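레토라 경찰서 공개의 날에 다녀와서

9월에 레토라 경찰서의 공개의 날에 갔습니다. 저는 이 도시에 산 지 오래되지 않아서 경찰서 안에 들어간 것은 처음입니다. 티르커 역에서 73번 버스를 타고 종점 바로 전에 내리면 됩니다. 오전 10시에 문을 열었는데 벌써 50명이 넘는 사람이 줄을 서 있었습니다. 입구에서 가방 검사를 받고 파란색 방문증을 받았습니다.
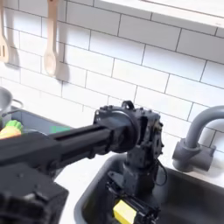
첫 번째 순서는 감식반의 설명이었습니다. 현장에서는 물건을 만지기 전에 먼저 사진을 찍고, 사진마다 빛의 방향을 적는다고 합니다. 저는 그림자를 보는 방법이 제일 재미있었습니다. 예를 들어 흰 타일 벽에 걸린 나무 숟가락의 그림자가 오른쪽에 생겼으면 빛은 왼쪽에서 온 것입니다. 쉬운 이야기이지만 저는 한 번도 그렇게 생각하면서 사진을 본 적이 없습니다. 그다음에 지문 가루를 유리컵에 바르는 체험을 했는데, 제가 가루를 너무 많이 발라서 지문이 다 없어졌습니다. 담당 경찰관이 웃으면서 새 컵을 주셨습니다.

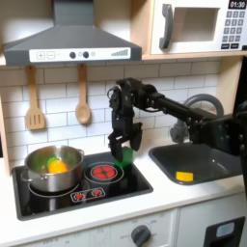

최종 수정: 9월

두 번째는 경찰견 시범이었습니다. 개들은 스타든 훈련소에서 12개월 동안 교육을 받고 레토라에 온다고 들었습니다. 주차장에 똑같은 상자를 늘어놓고 그중 하나에 냄새가 나는 천을 숨겼습니다. 개는 두 번 왔다 갔다 하고 나서 한 상자 앞에 조용히 앉았습니다. 짖을 줄 알았는데 앉는 것이 신호였습니다. 시범 중에는 박수를 치면 안 되고, 끝난 다음에는 쳐도 됩니다. 앞줄은 아이들 자리이니까 어른은 뒤에 서야 잘 보입니다.
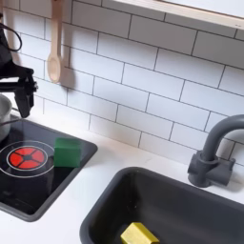 사진: 글쓴이

점심을 먹고 나서 세키구치관이라고 부르는 옆 건물로 갔습니다. 신고 전화를 받는 방이 그 건물 2층에 있습니다. 방 안에는 들어갈 수 없고 복도에서 유리창으로만 봅니다. 안내하시는 분의 말씀으로는 신고할 때 제일 먼저 말해야 하는 것은 장소입니다. 외국인은 주소를 정확하게 말하기 어려울 때가 많습니다. 그럴 때는 가까운 가게 간판을 읽거나, 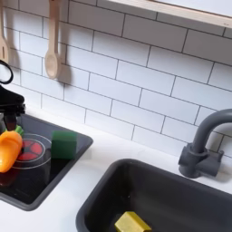 전봇대에 붙은 번호를 읽어도 된다고 하셨습니다. 저는 집에 오는 길에 우리 골목 전봇대의 번호를 찾아서 수첩에 적었습니다. 통역도 부탁할 수 있지만 연결될 때까지 조금 기다려야 합니다.

아쉬운 점은 순찰차를 타 보는 줄이 너무 길어서 포기한 것입니다. 안내 책자는 한국어로만 있었고 어려운 법률 단어가 많았습니다. 입장료는 없고, 신분증은 꼭 가져가야 합니다. 내년에도 열리면 순찰차 줄에 먼저 서려고 합니다.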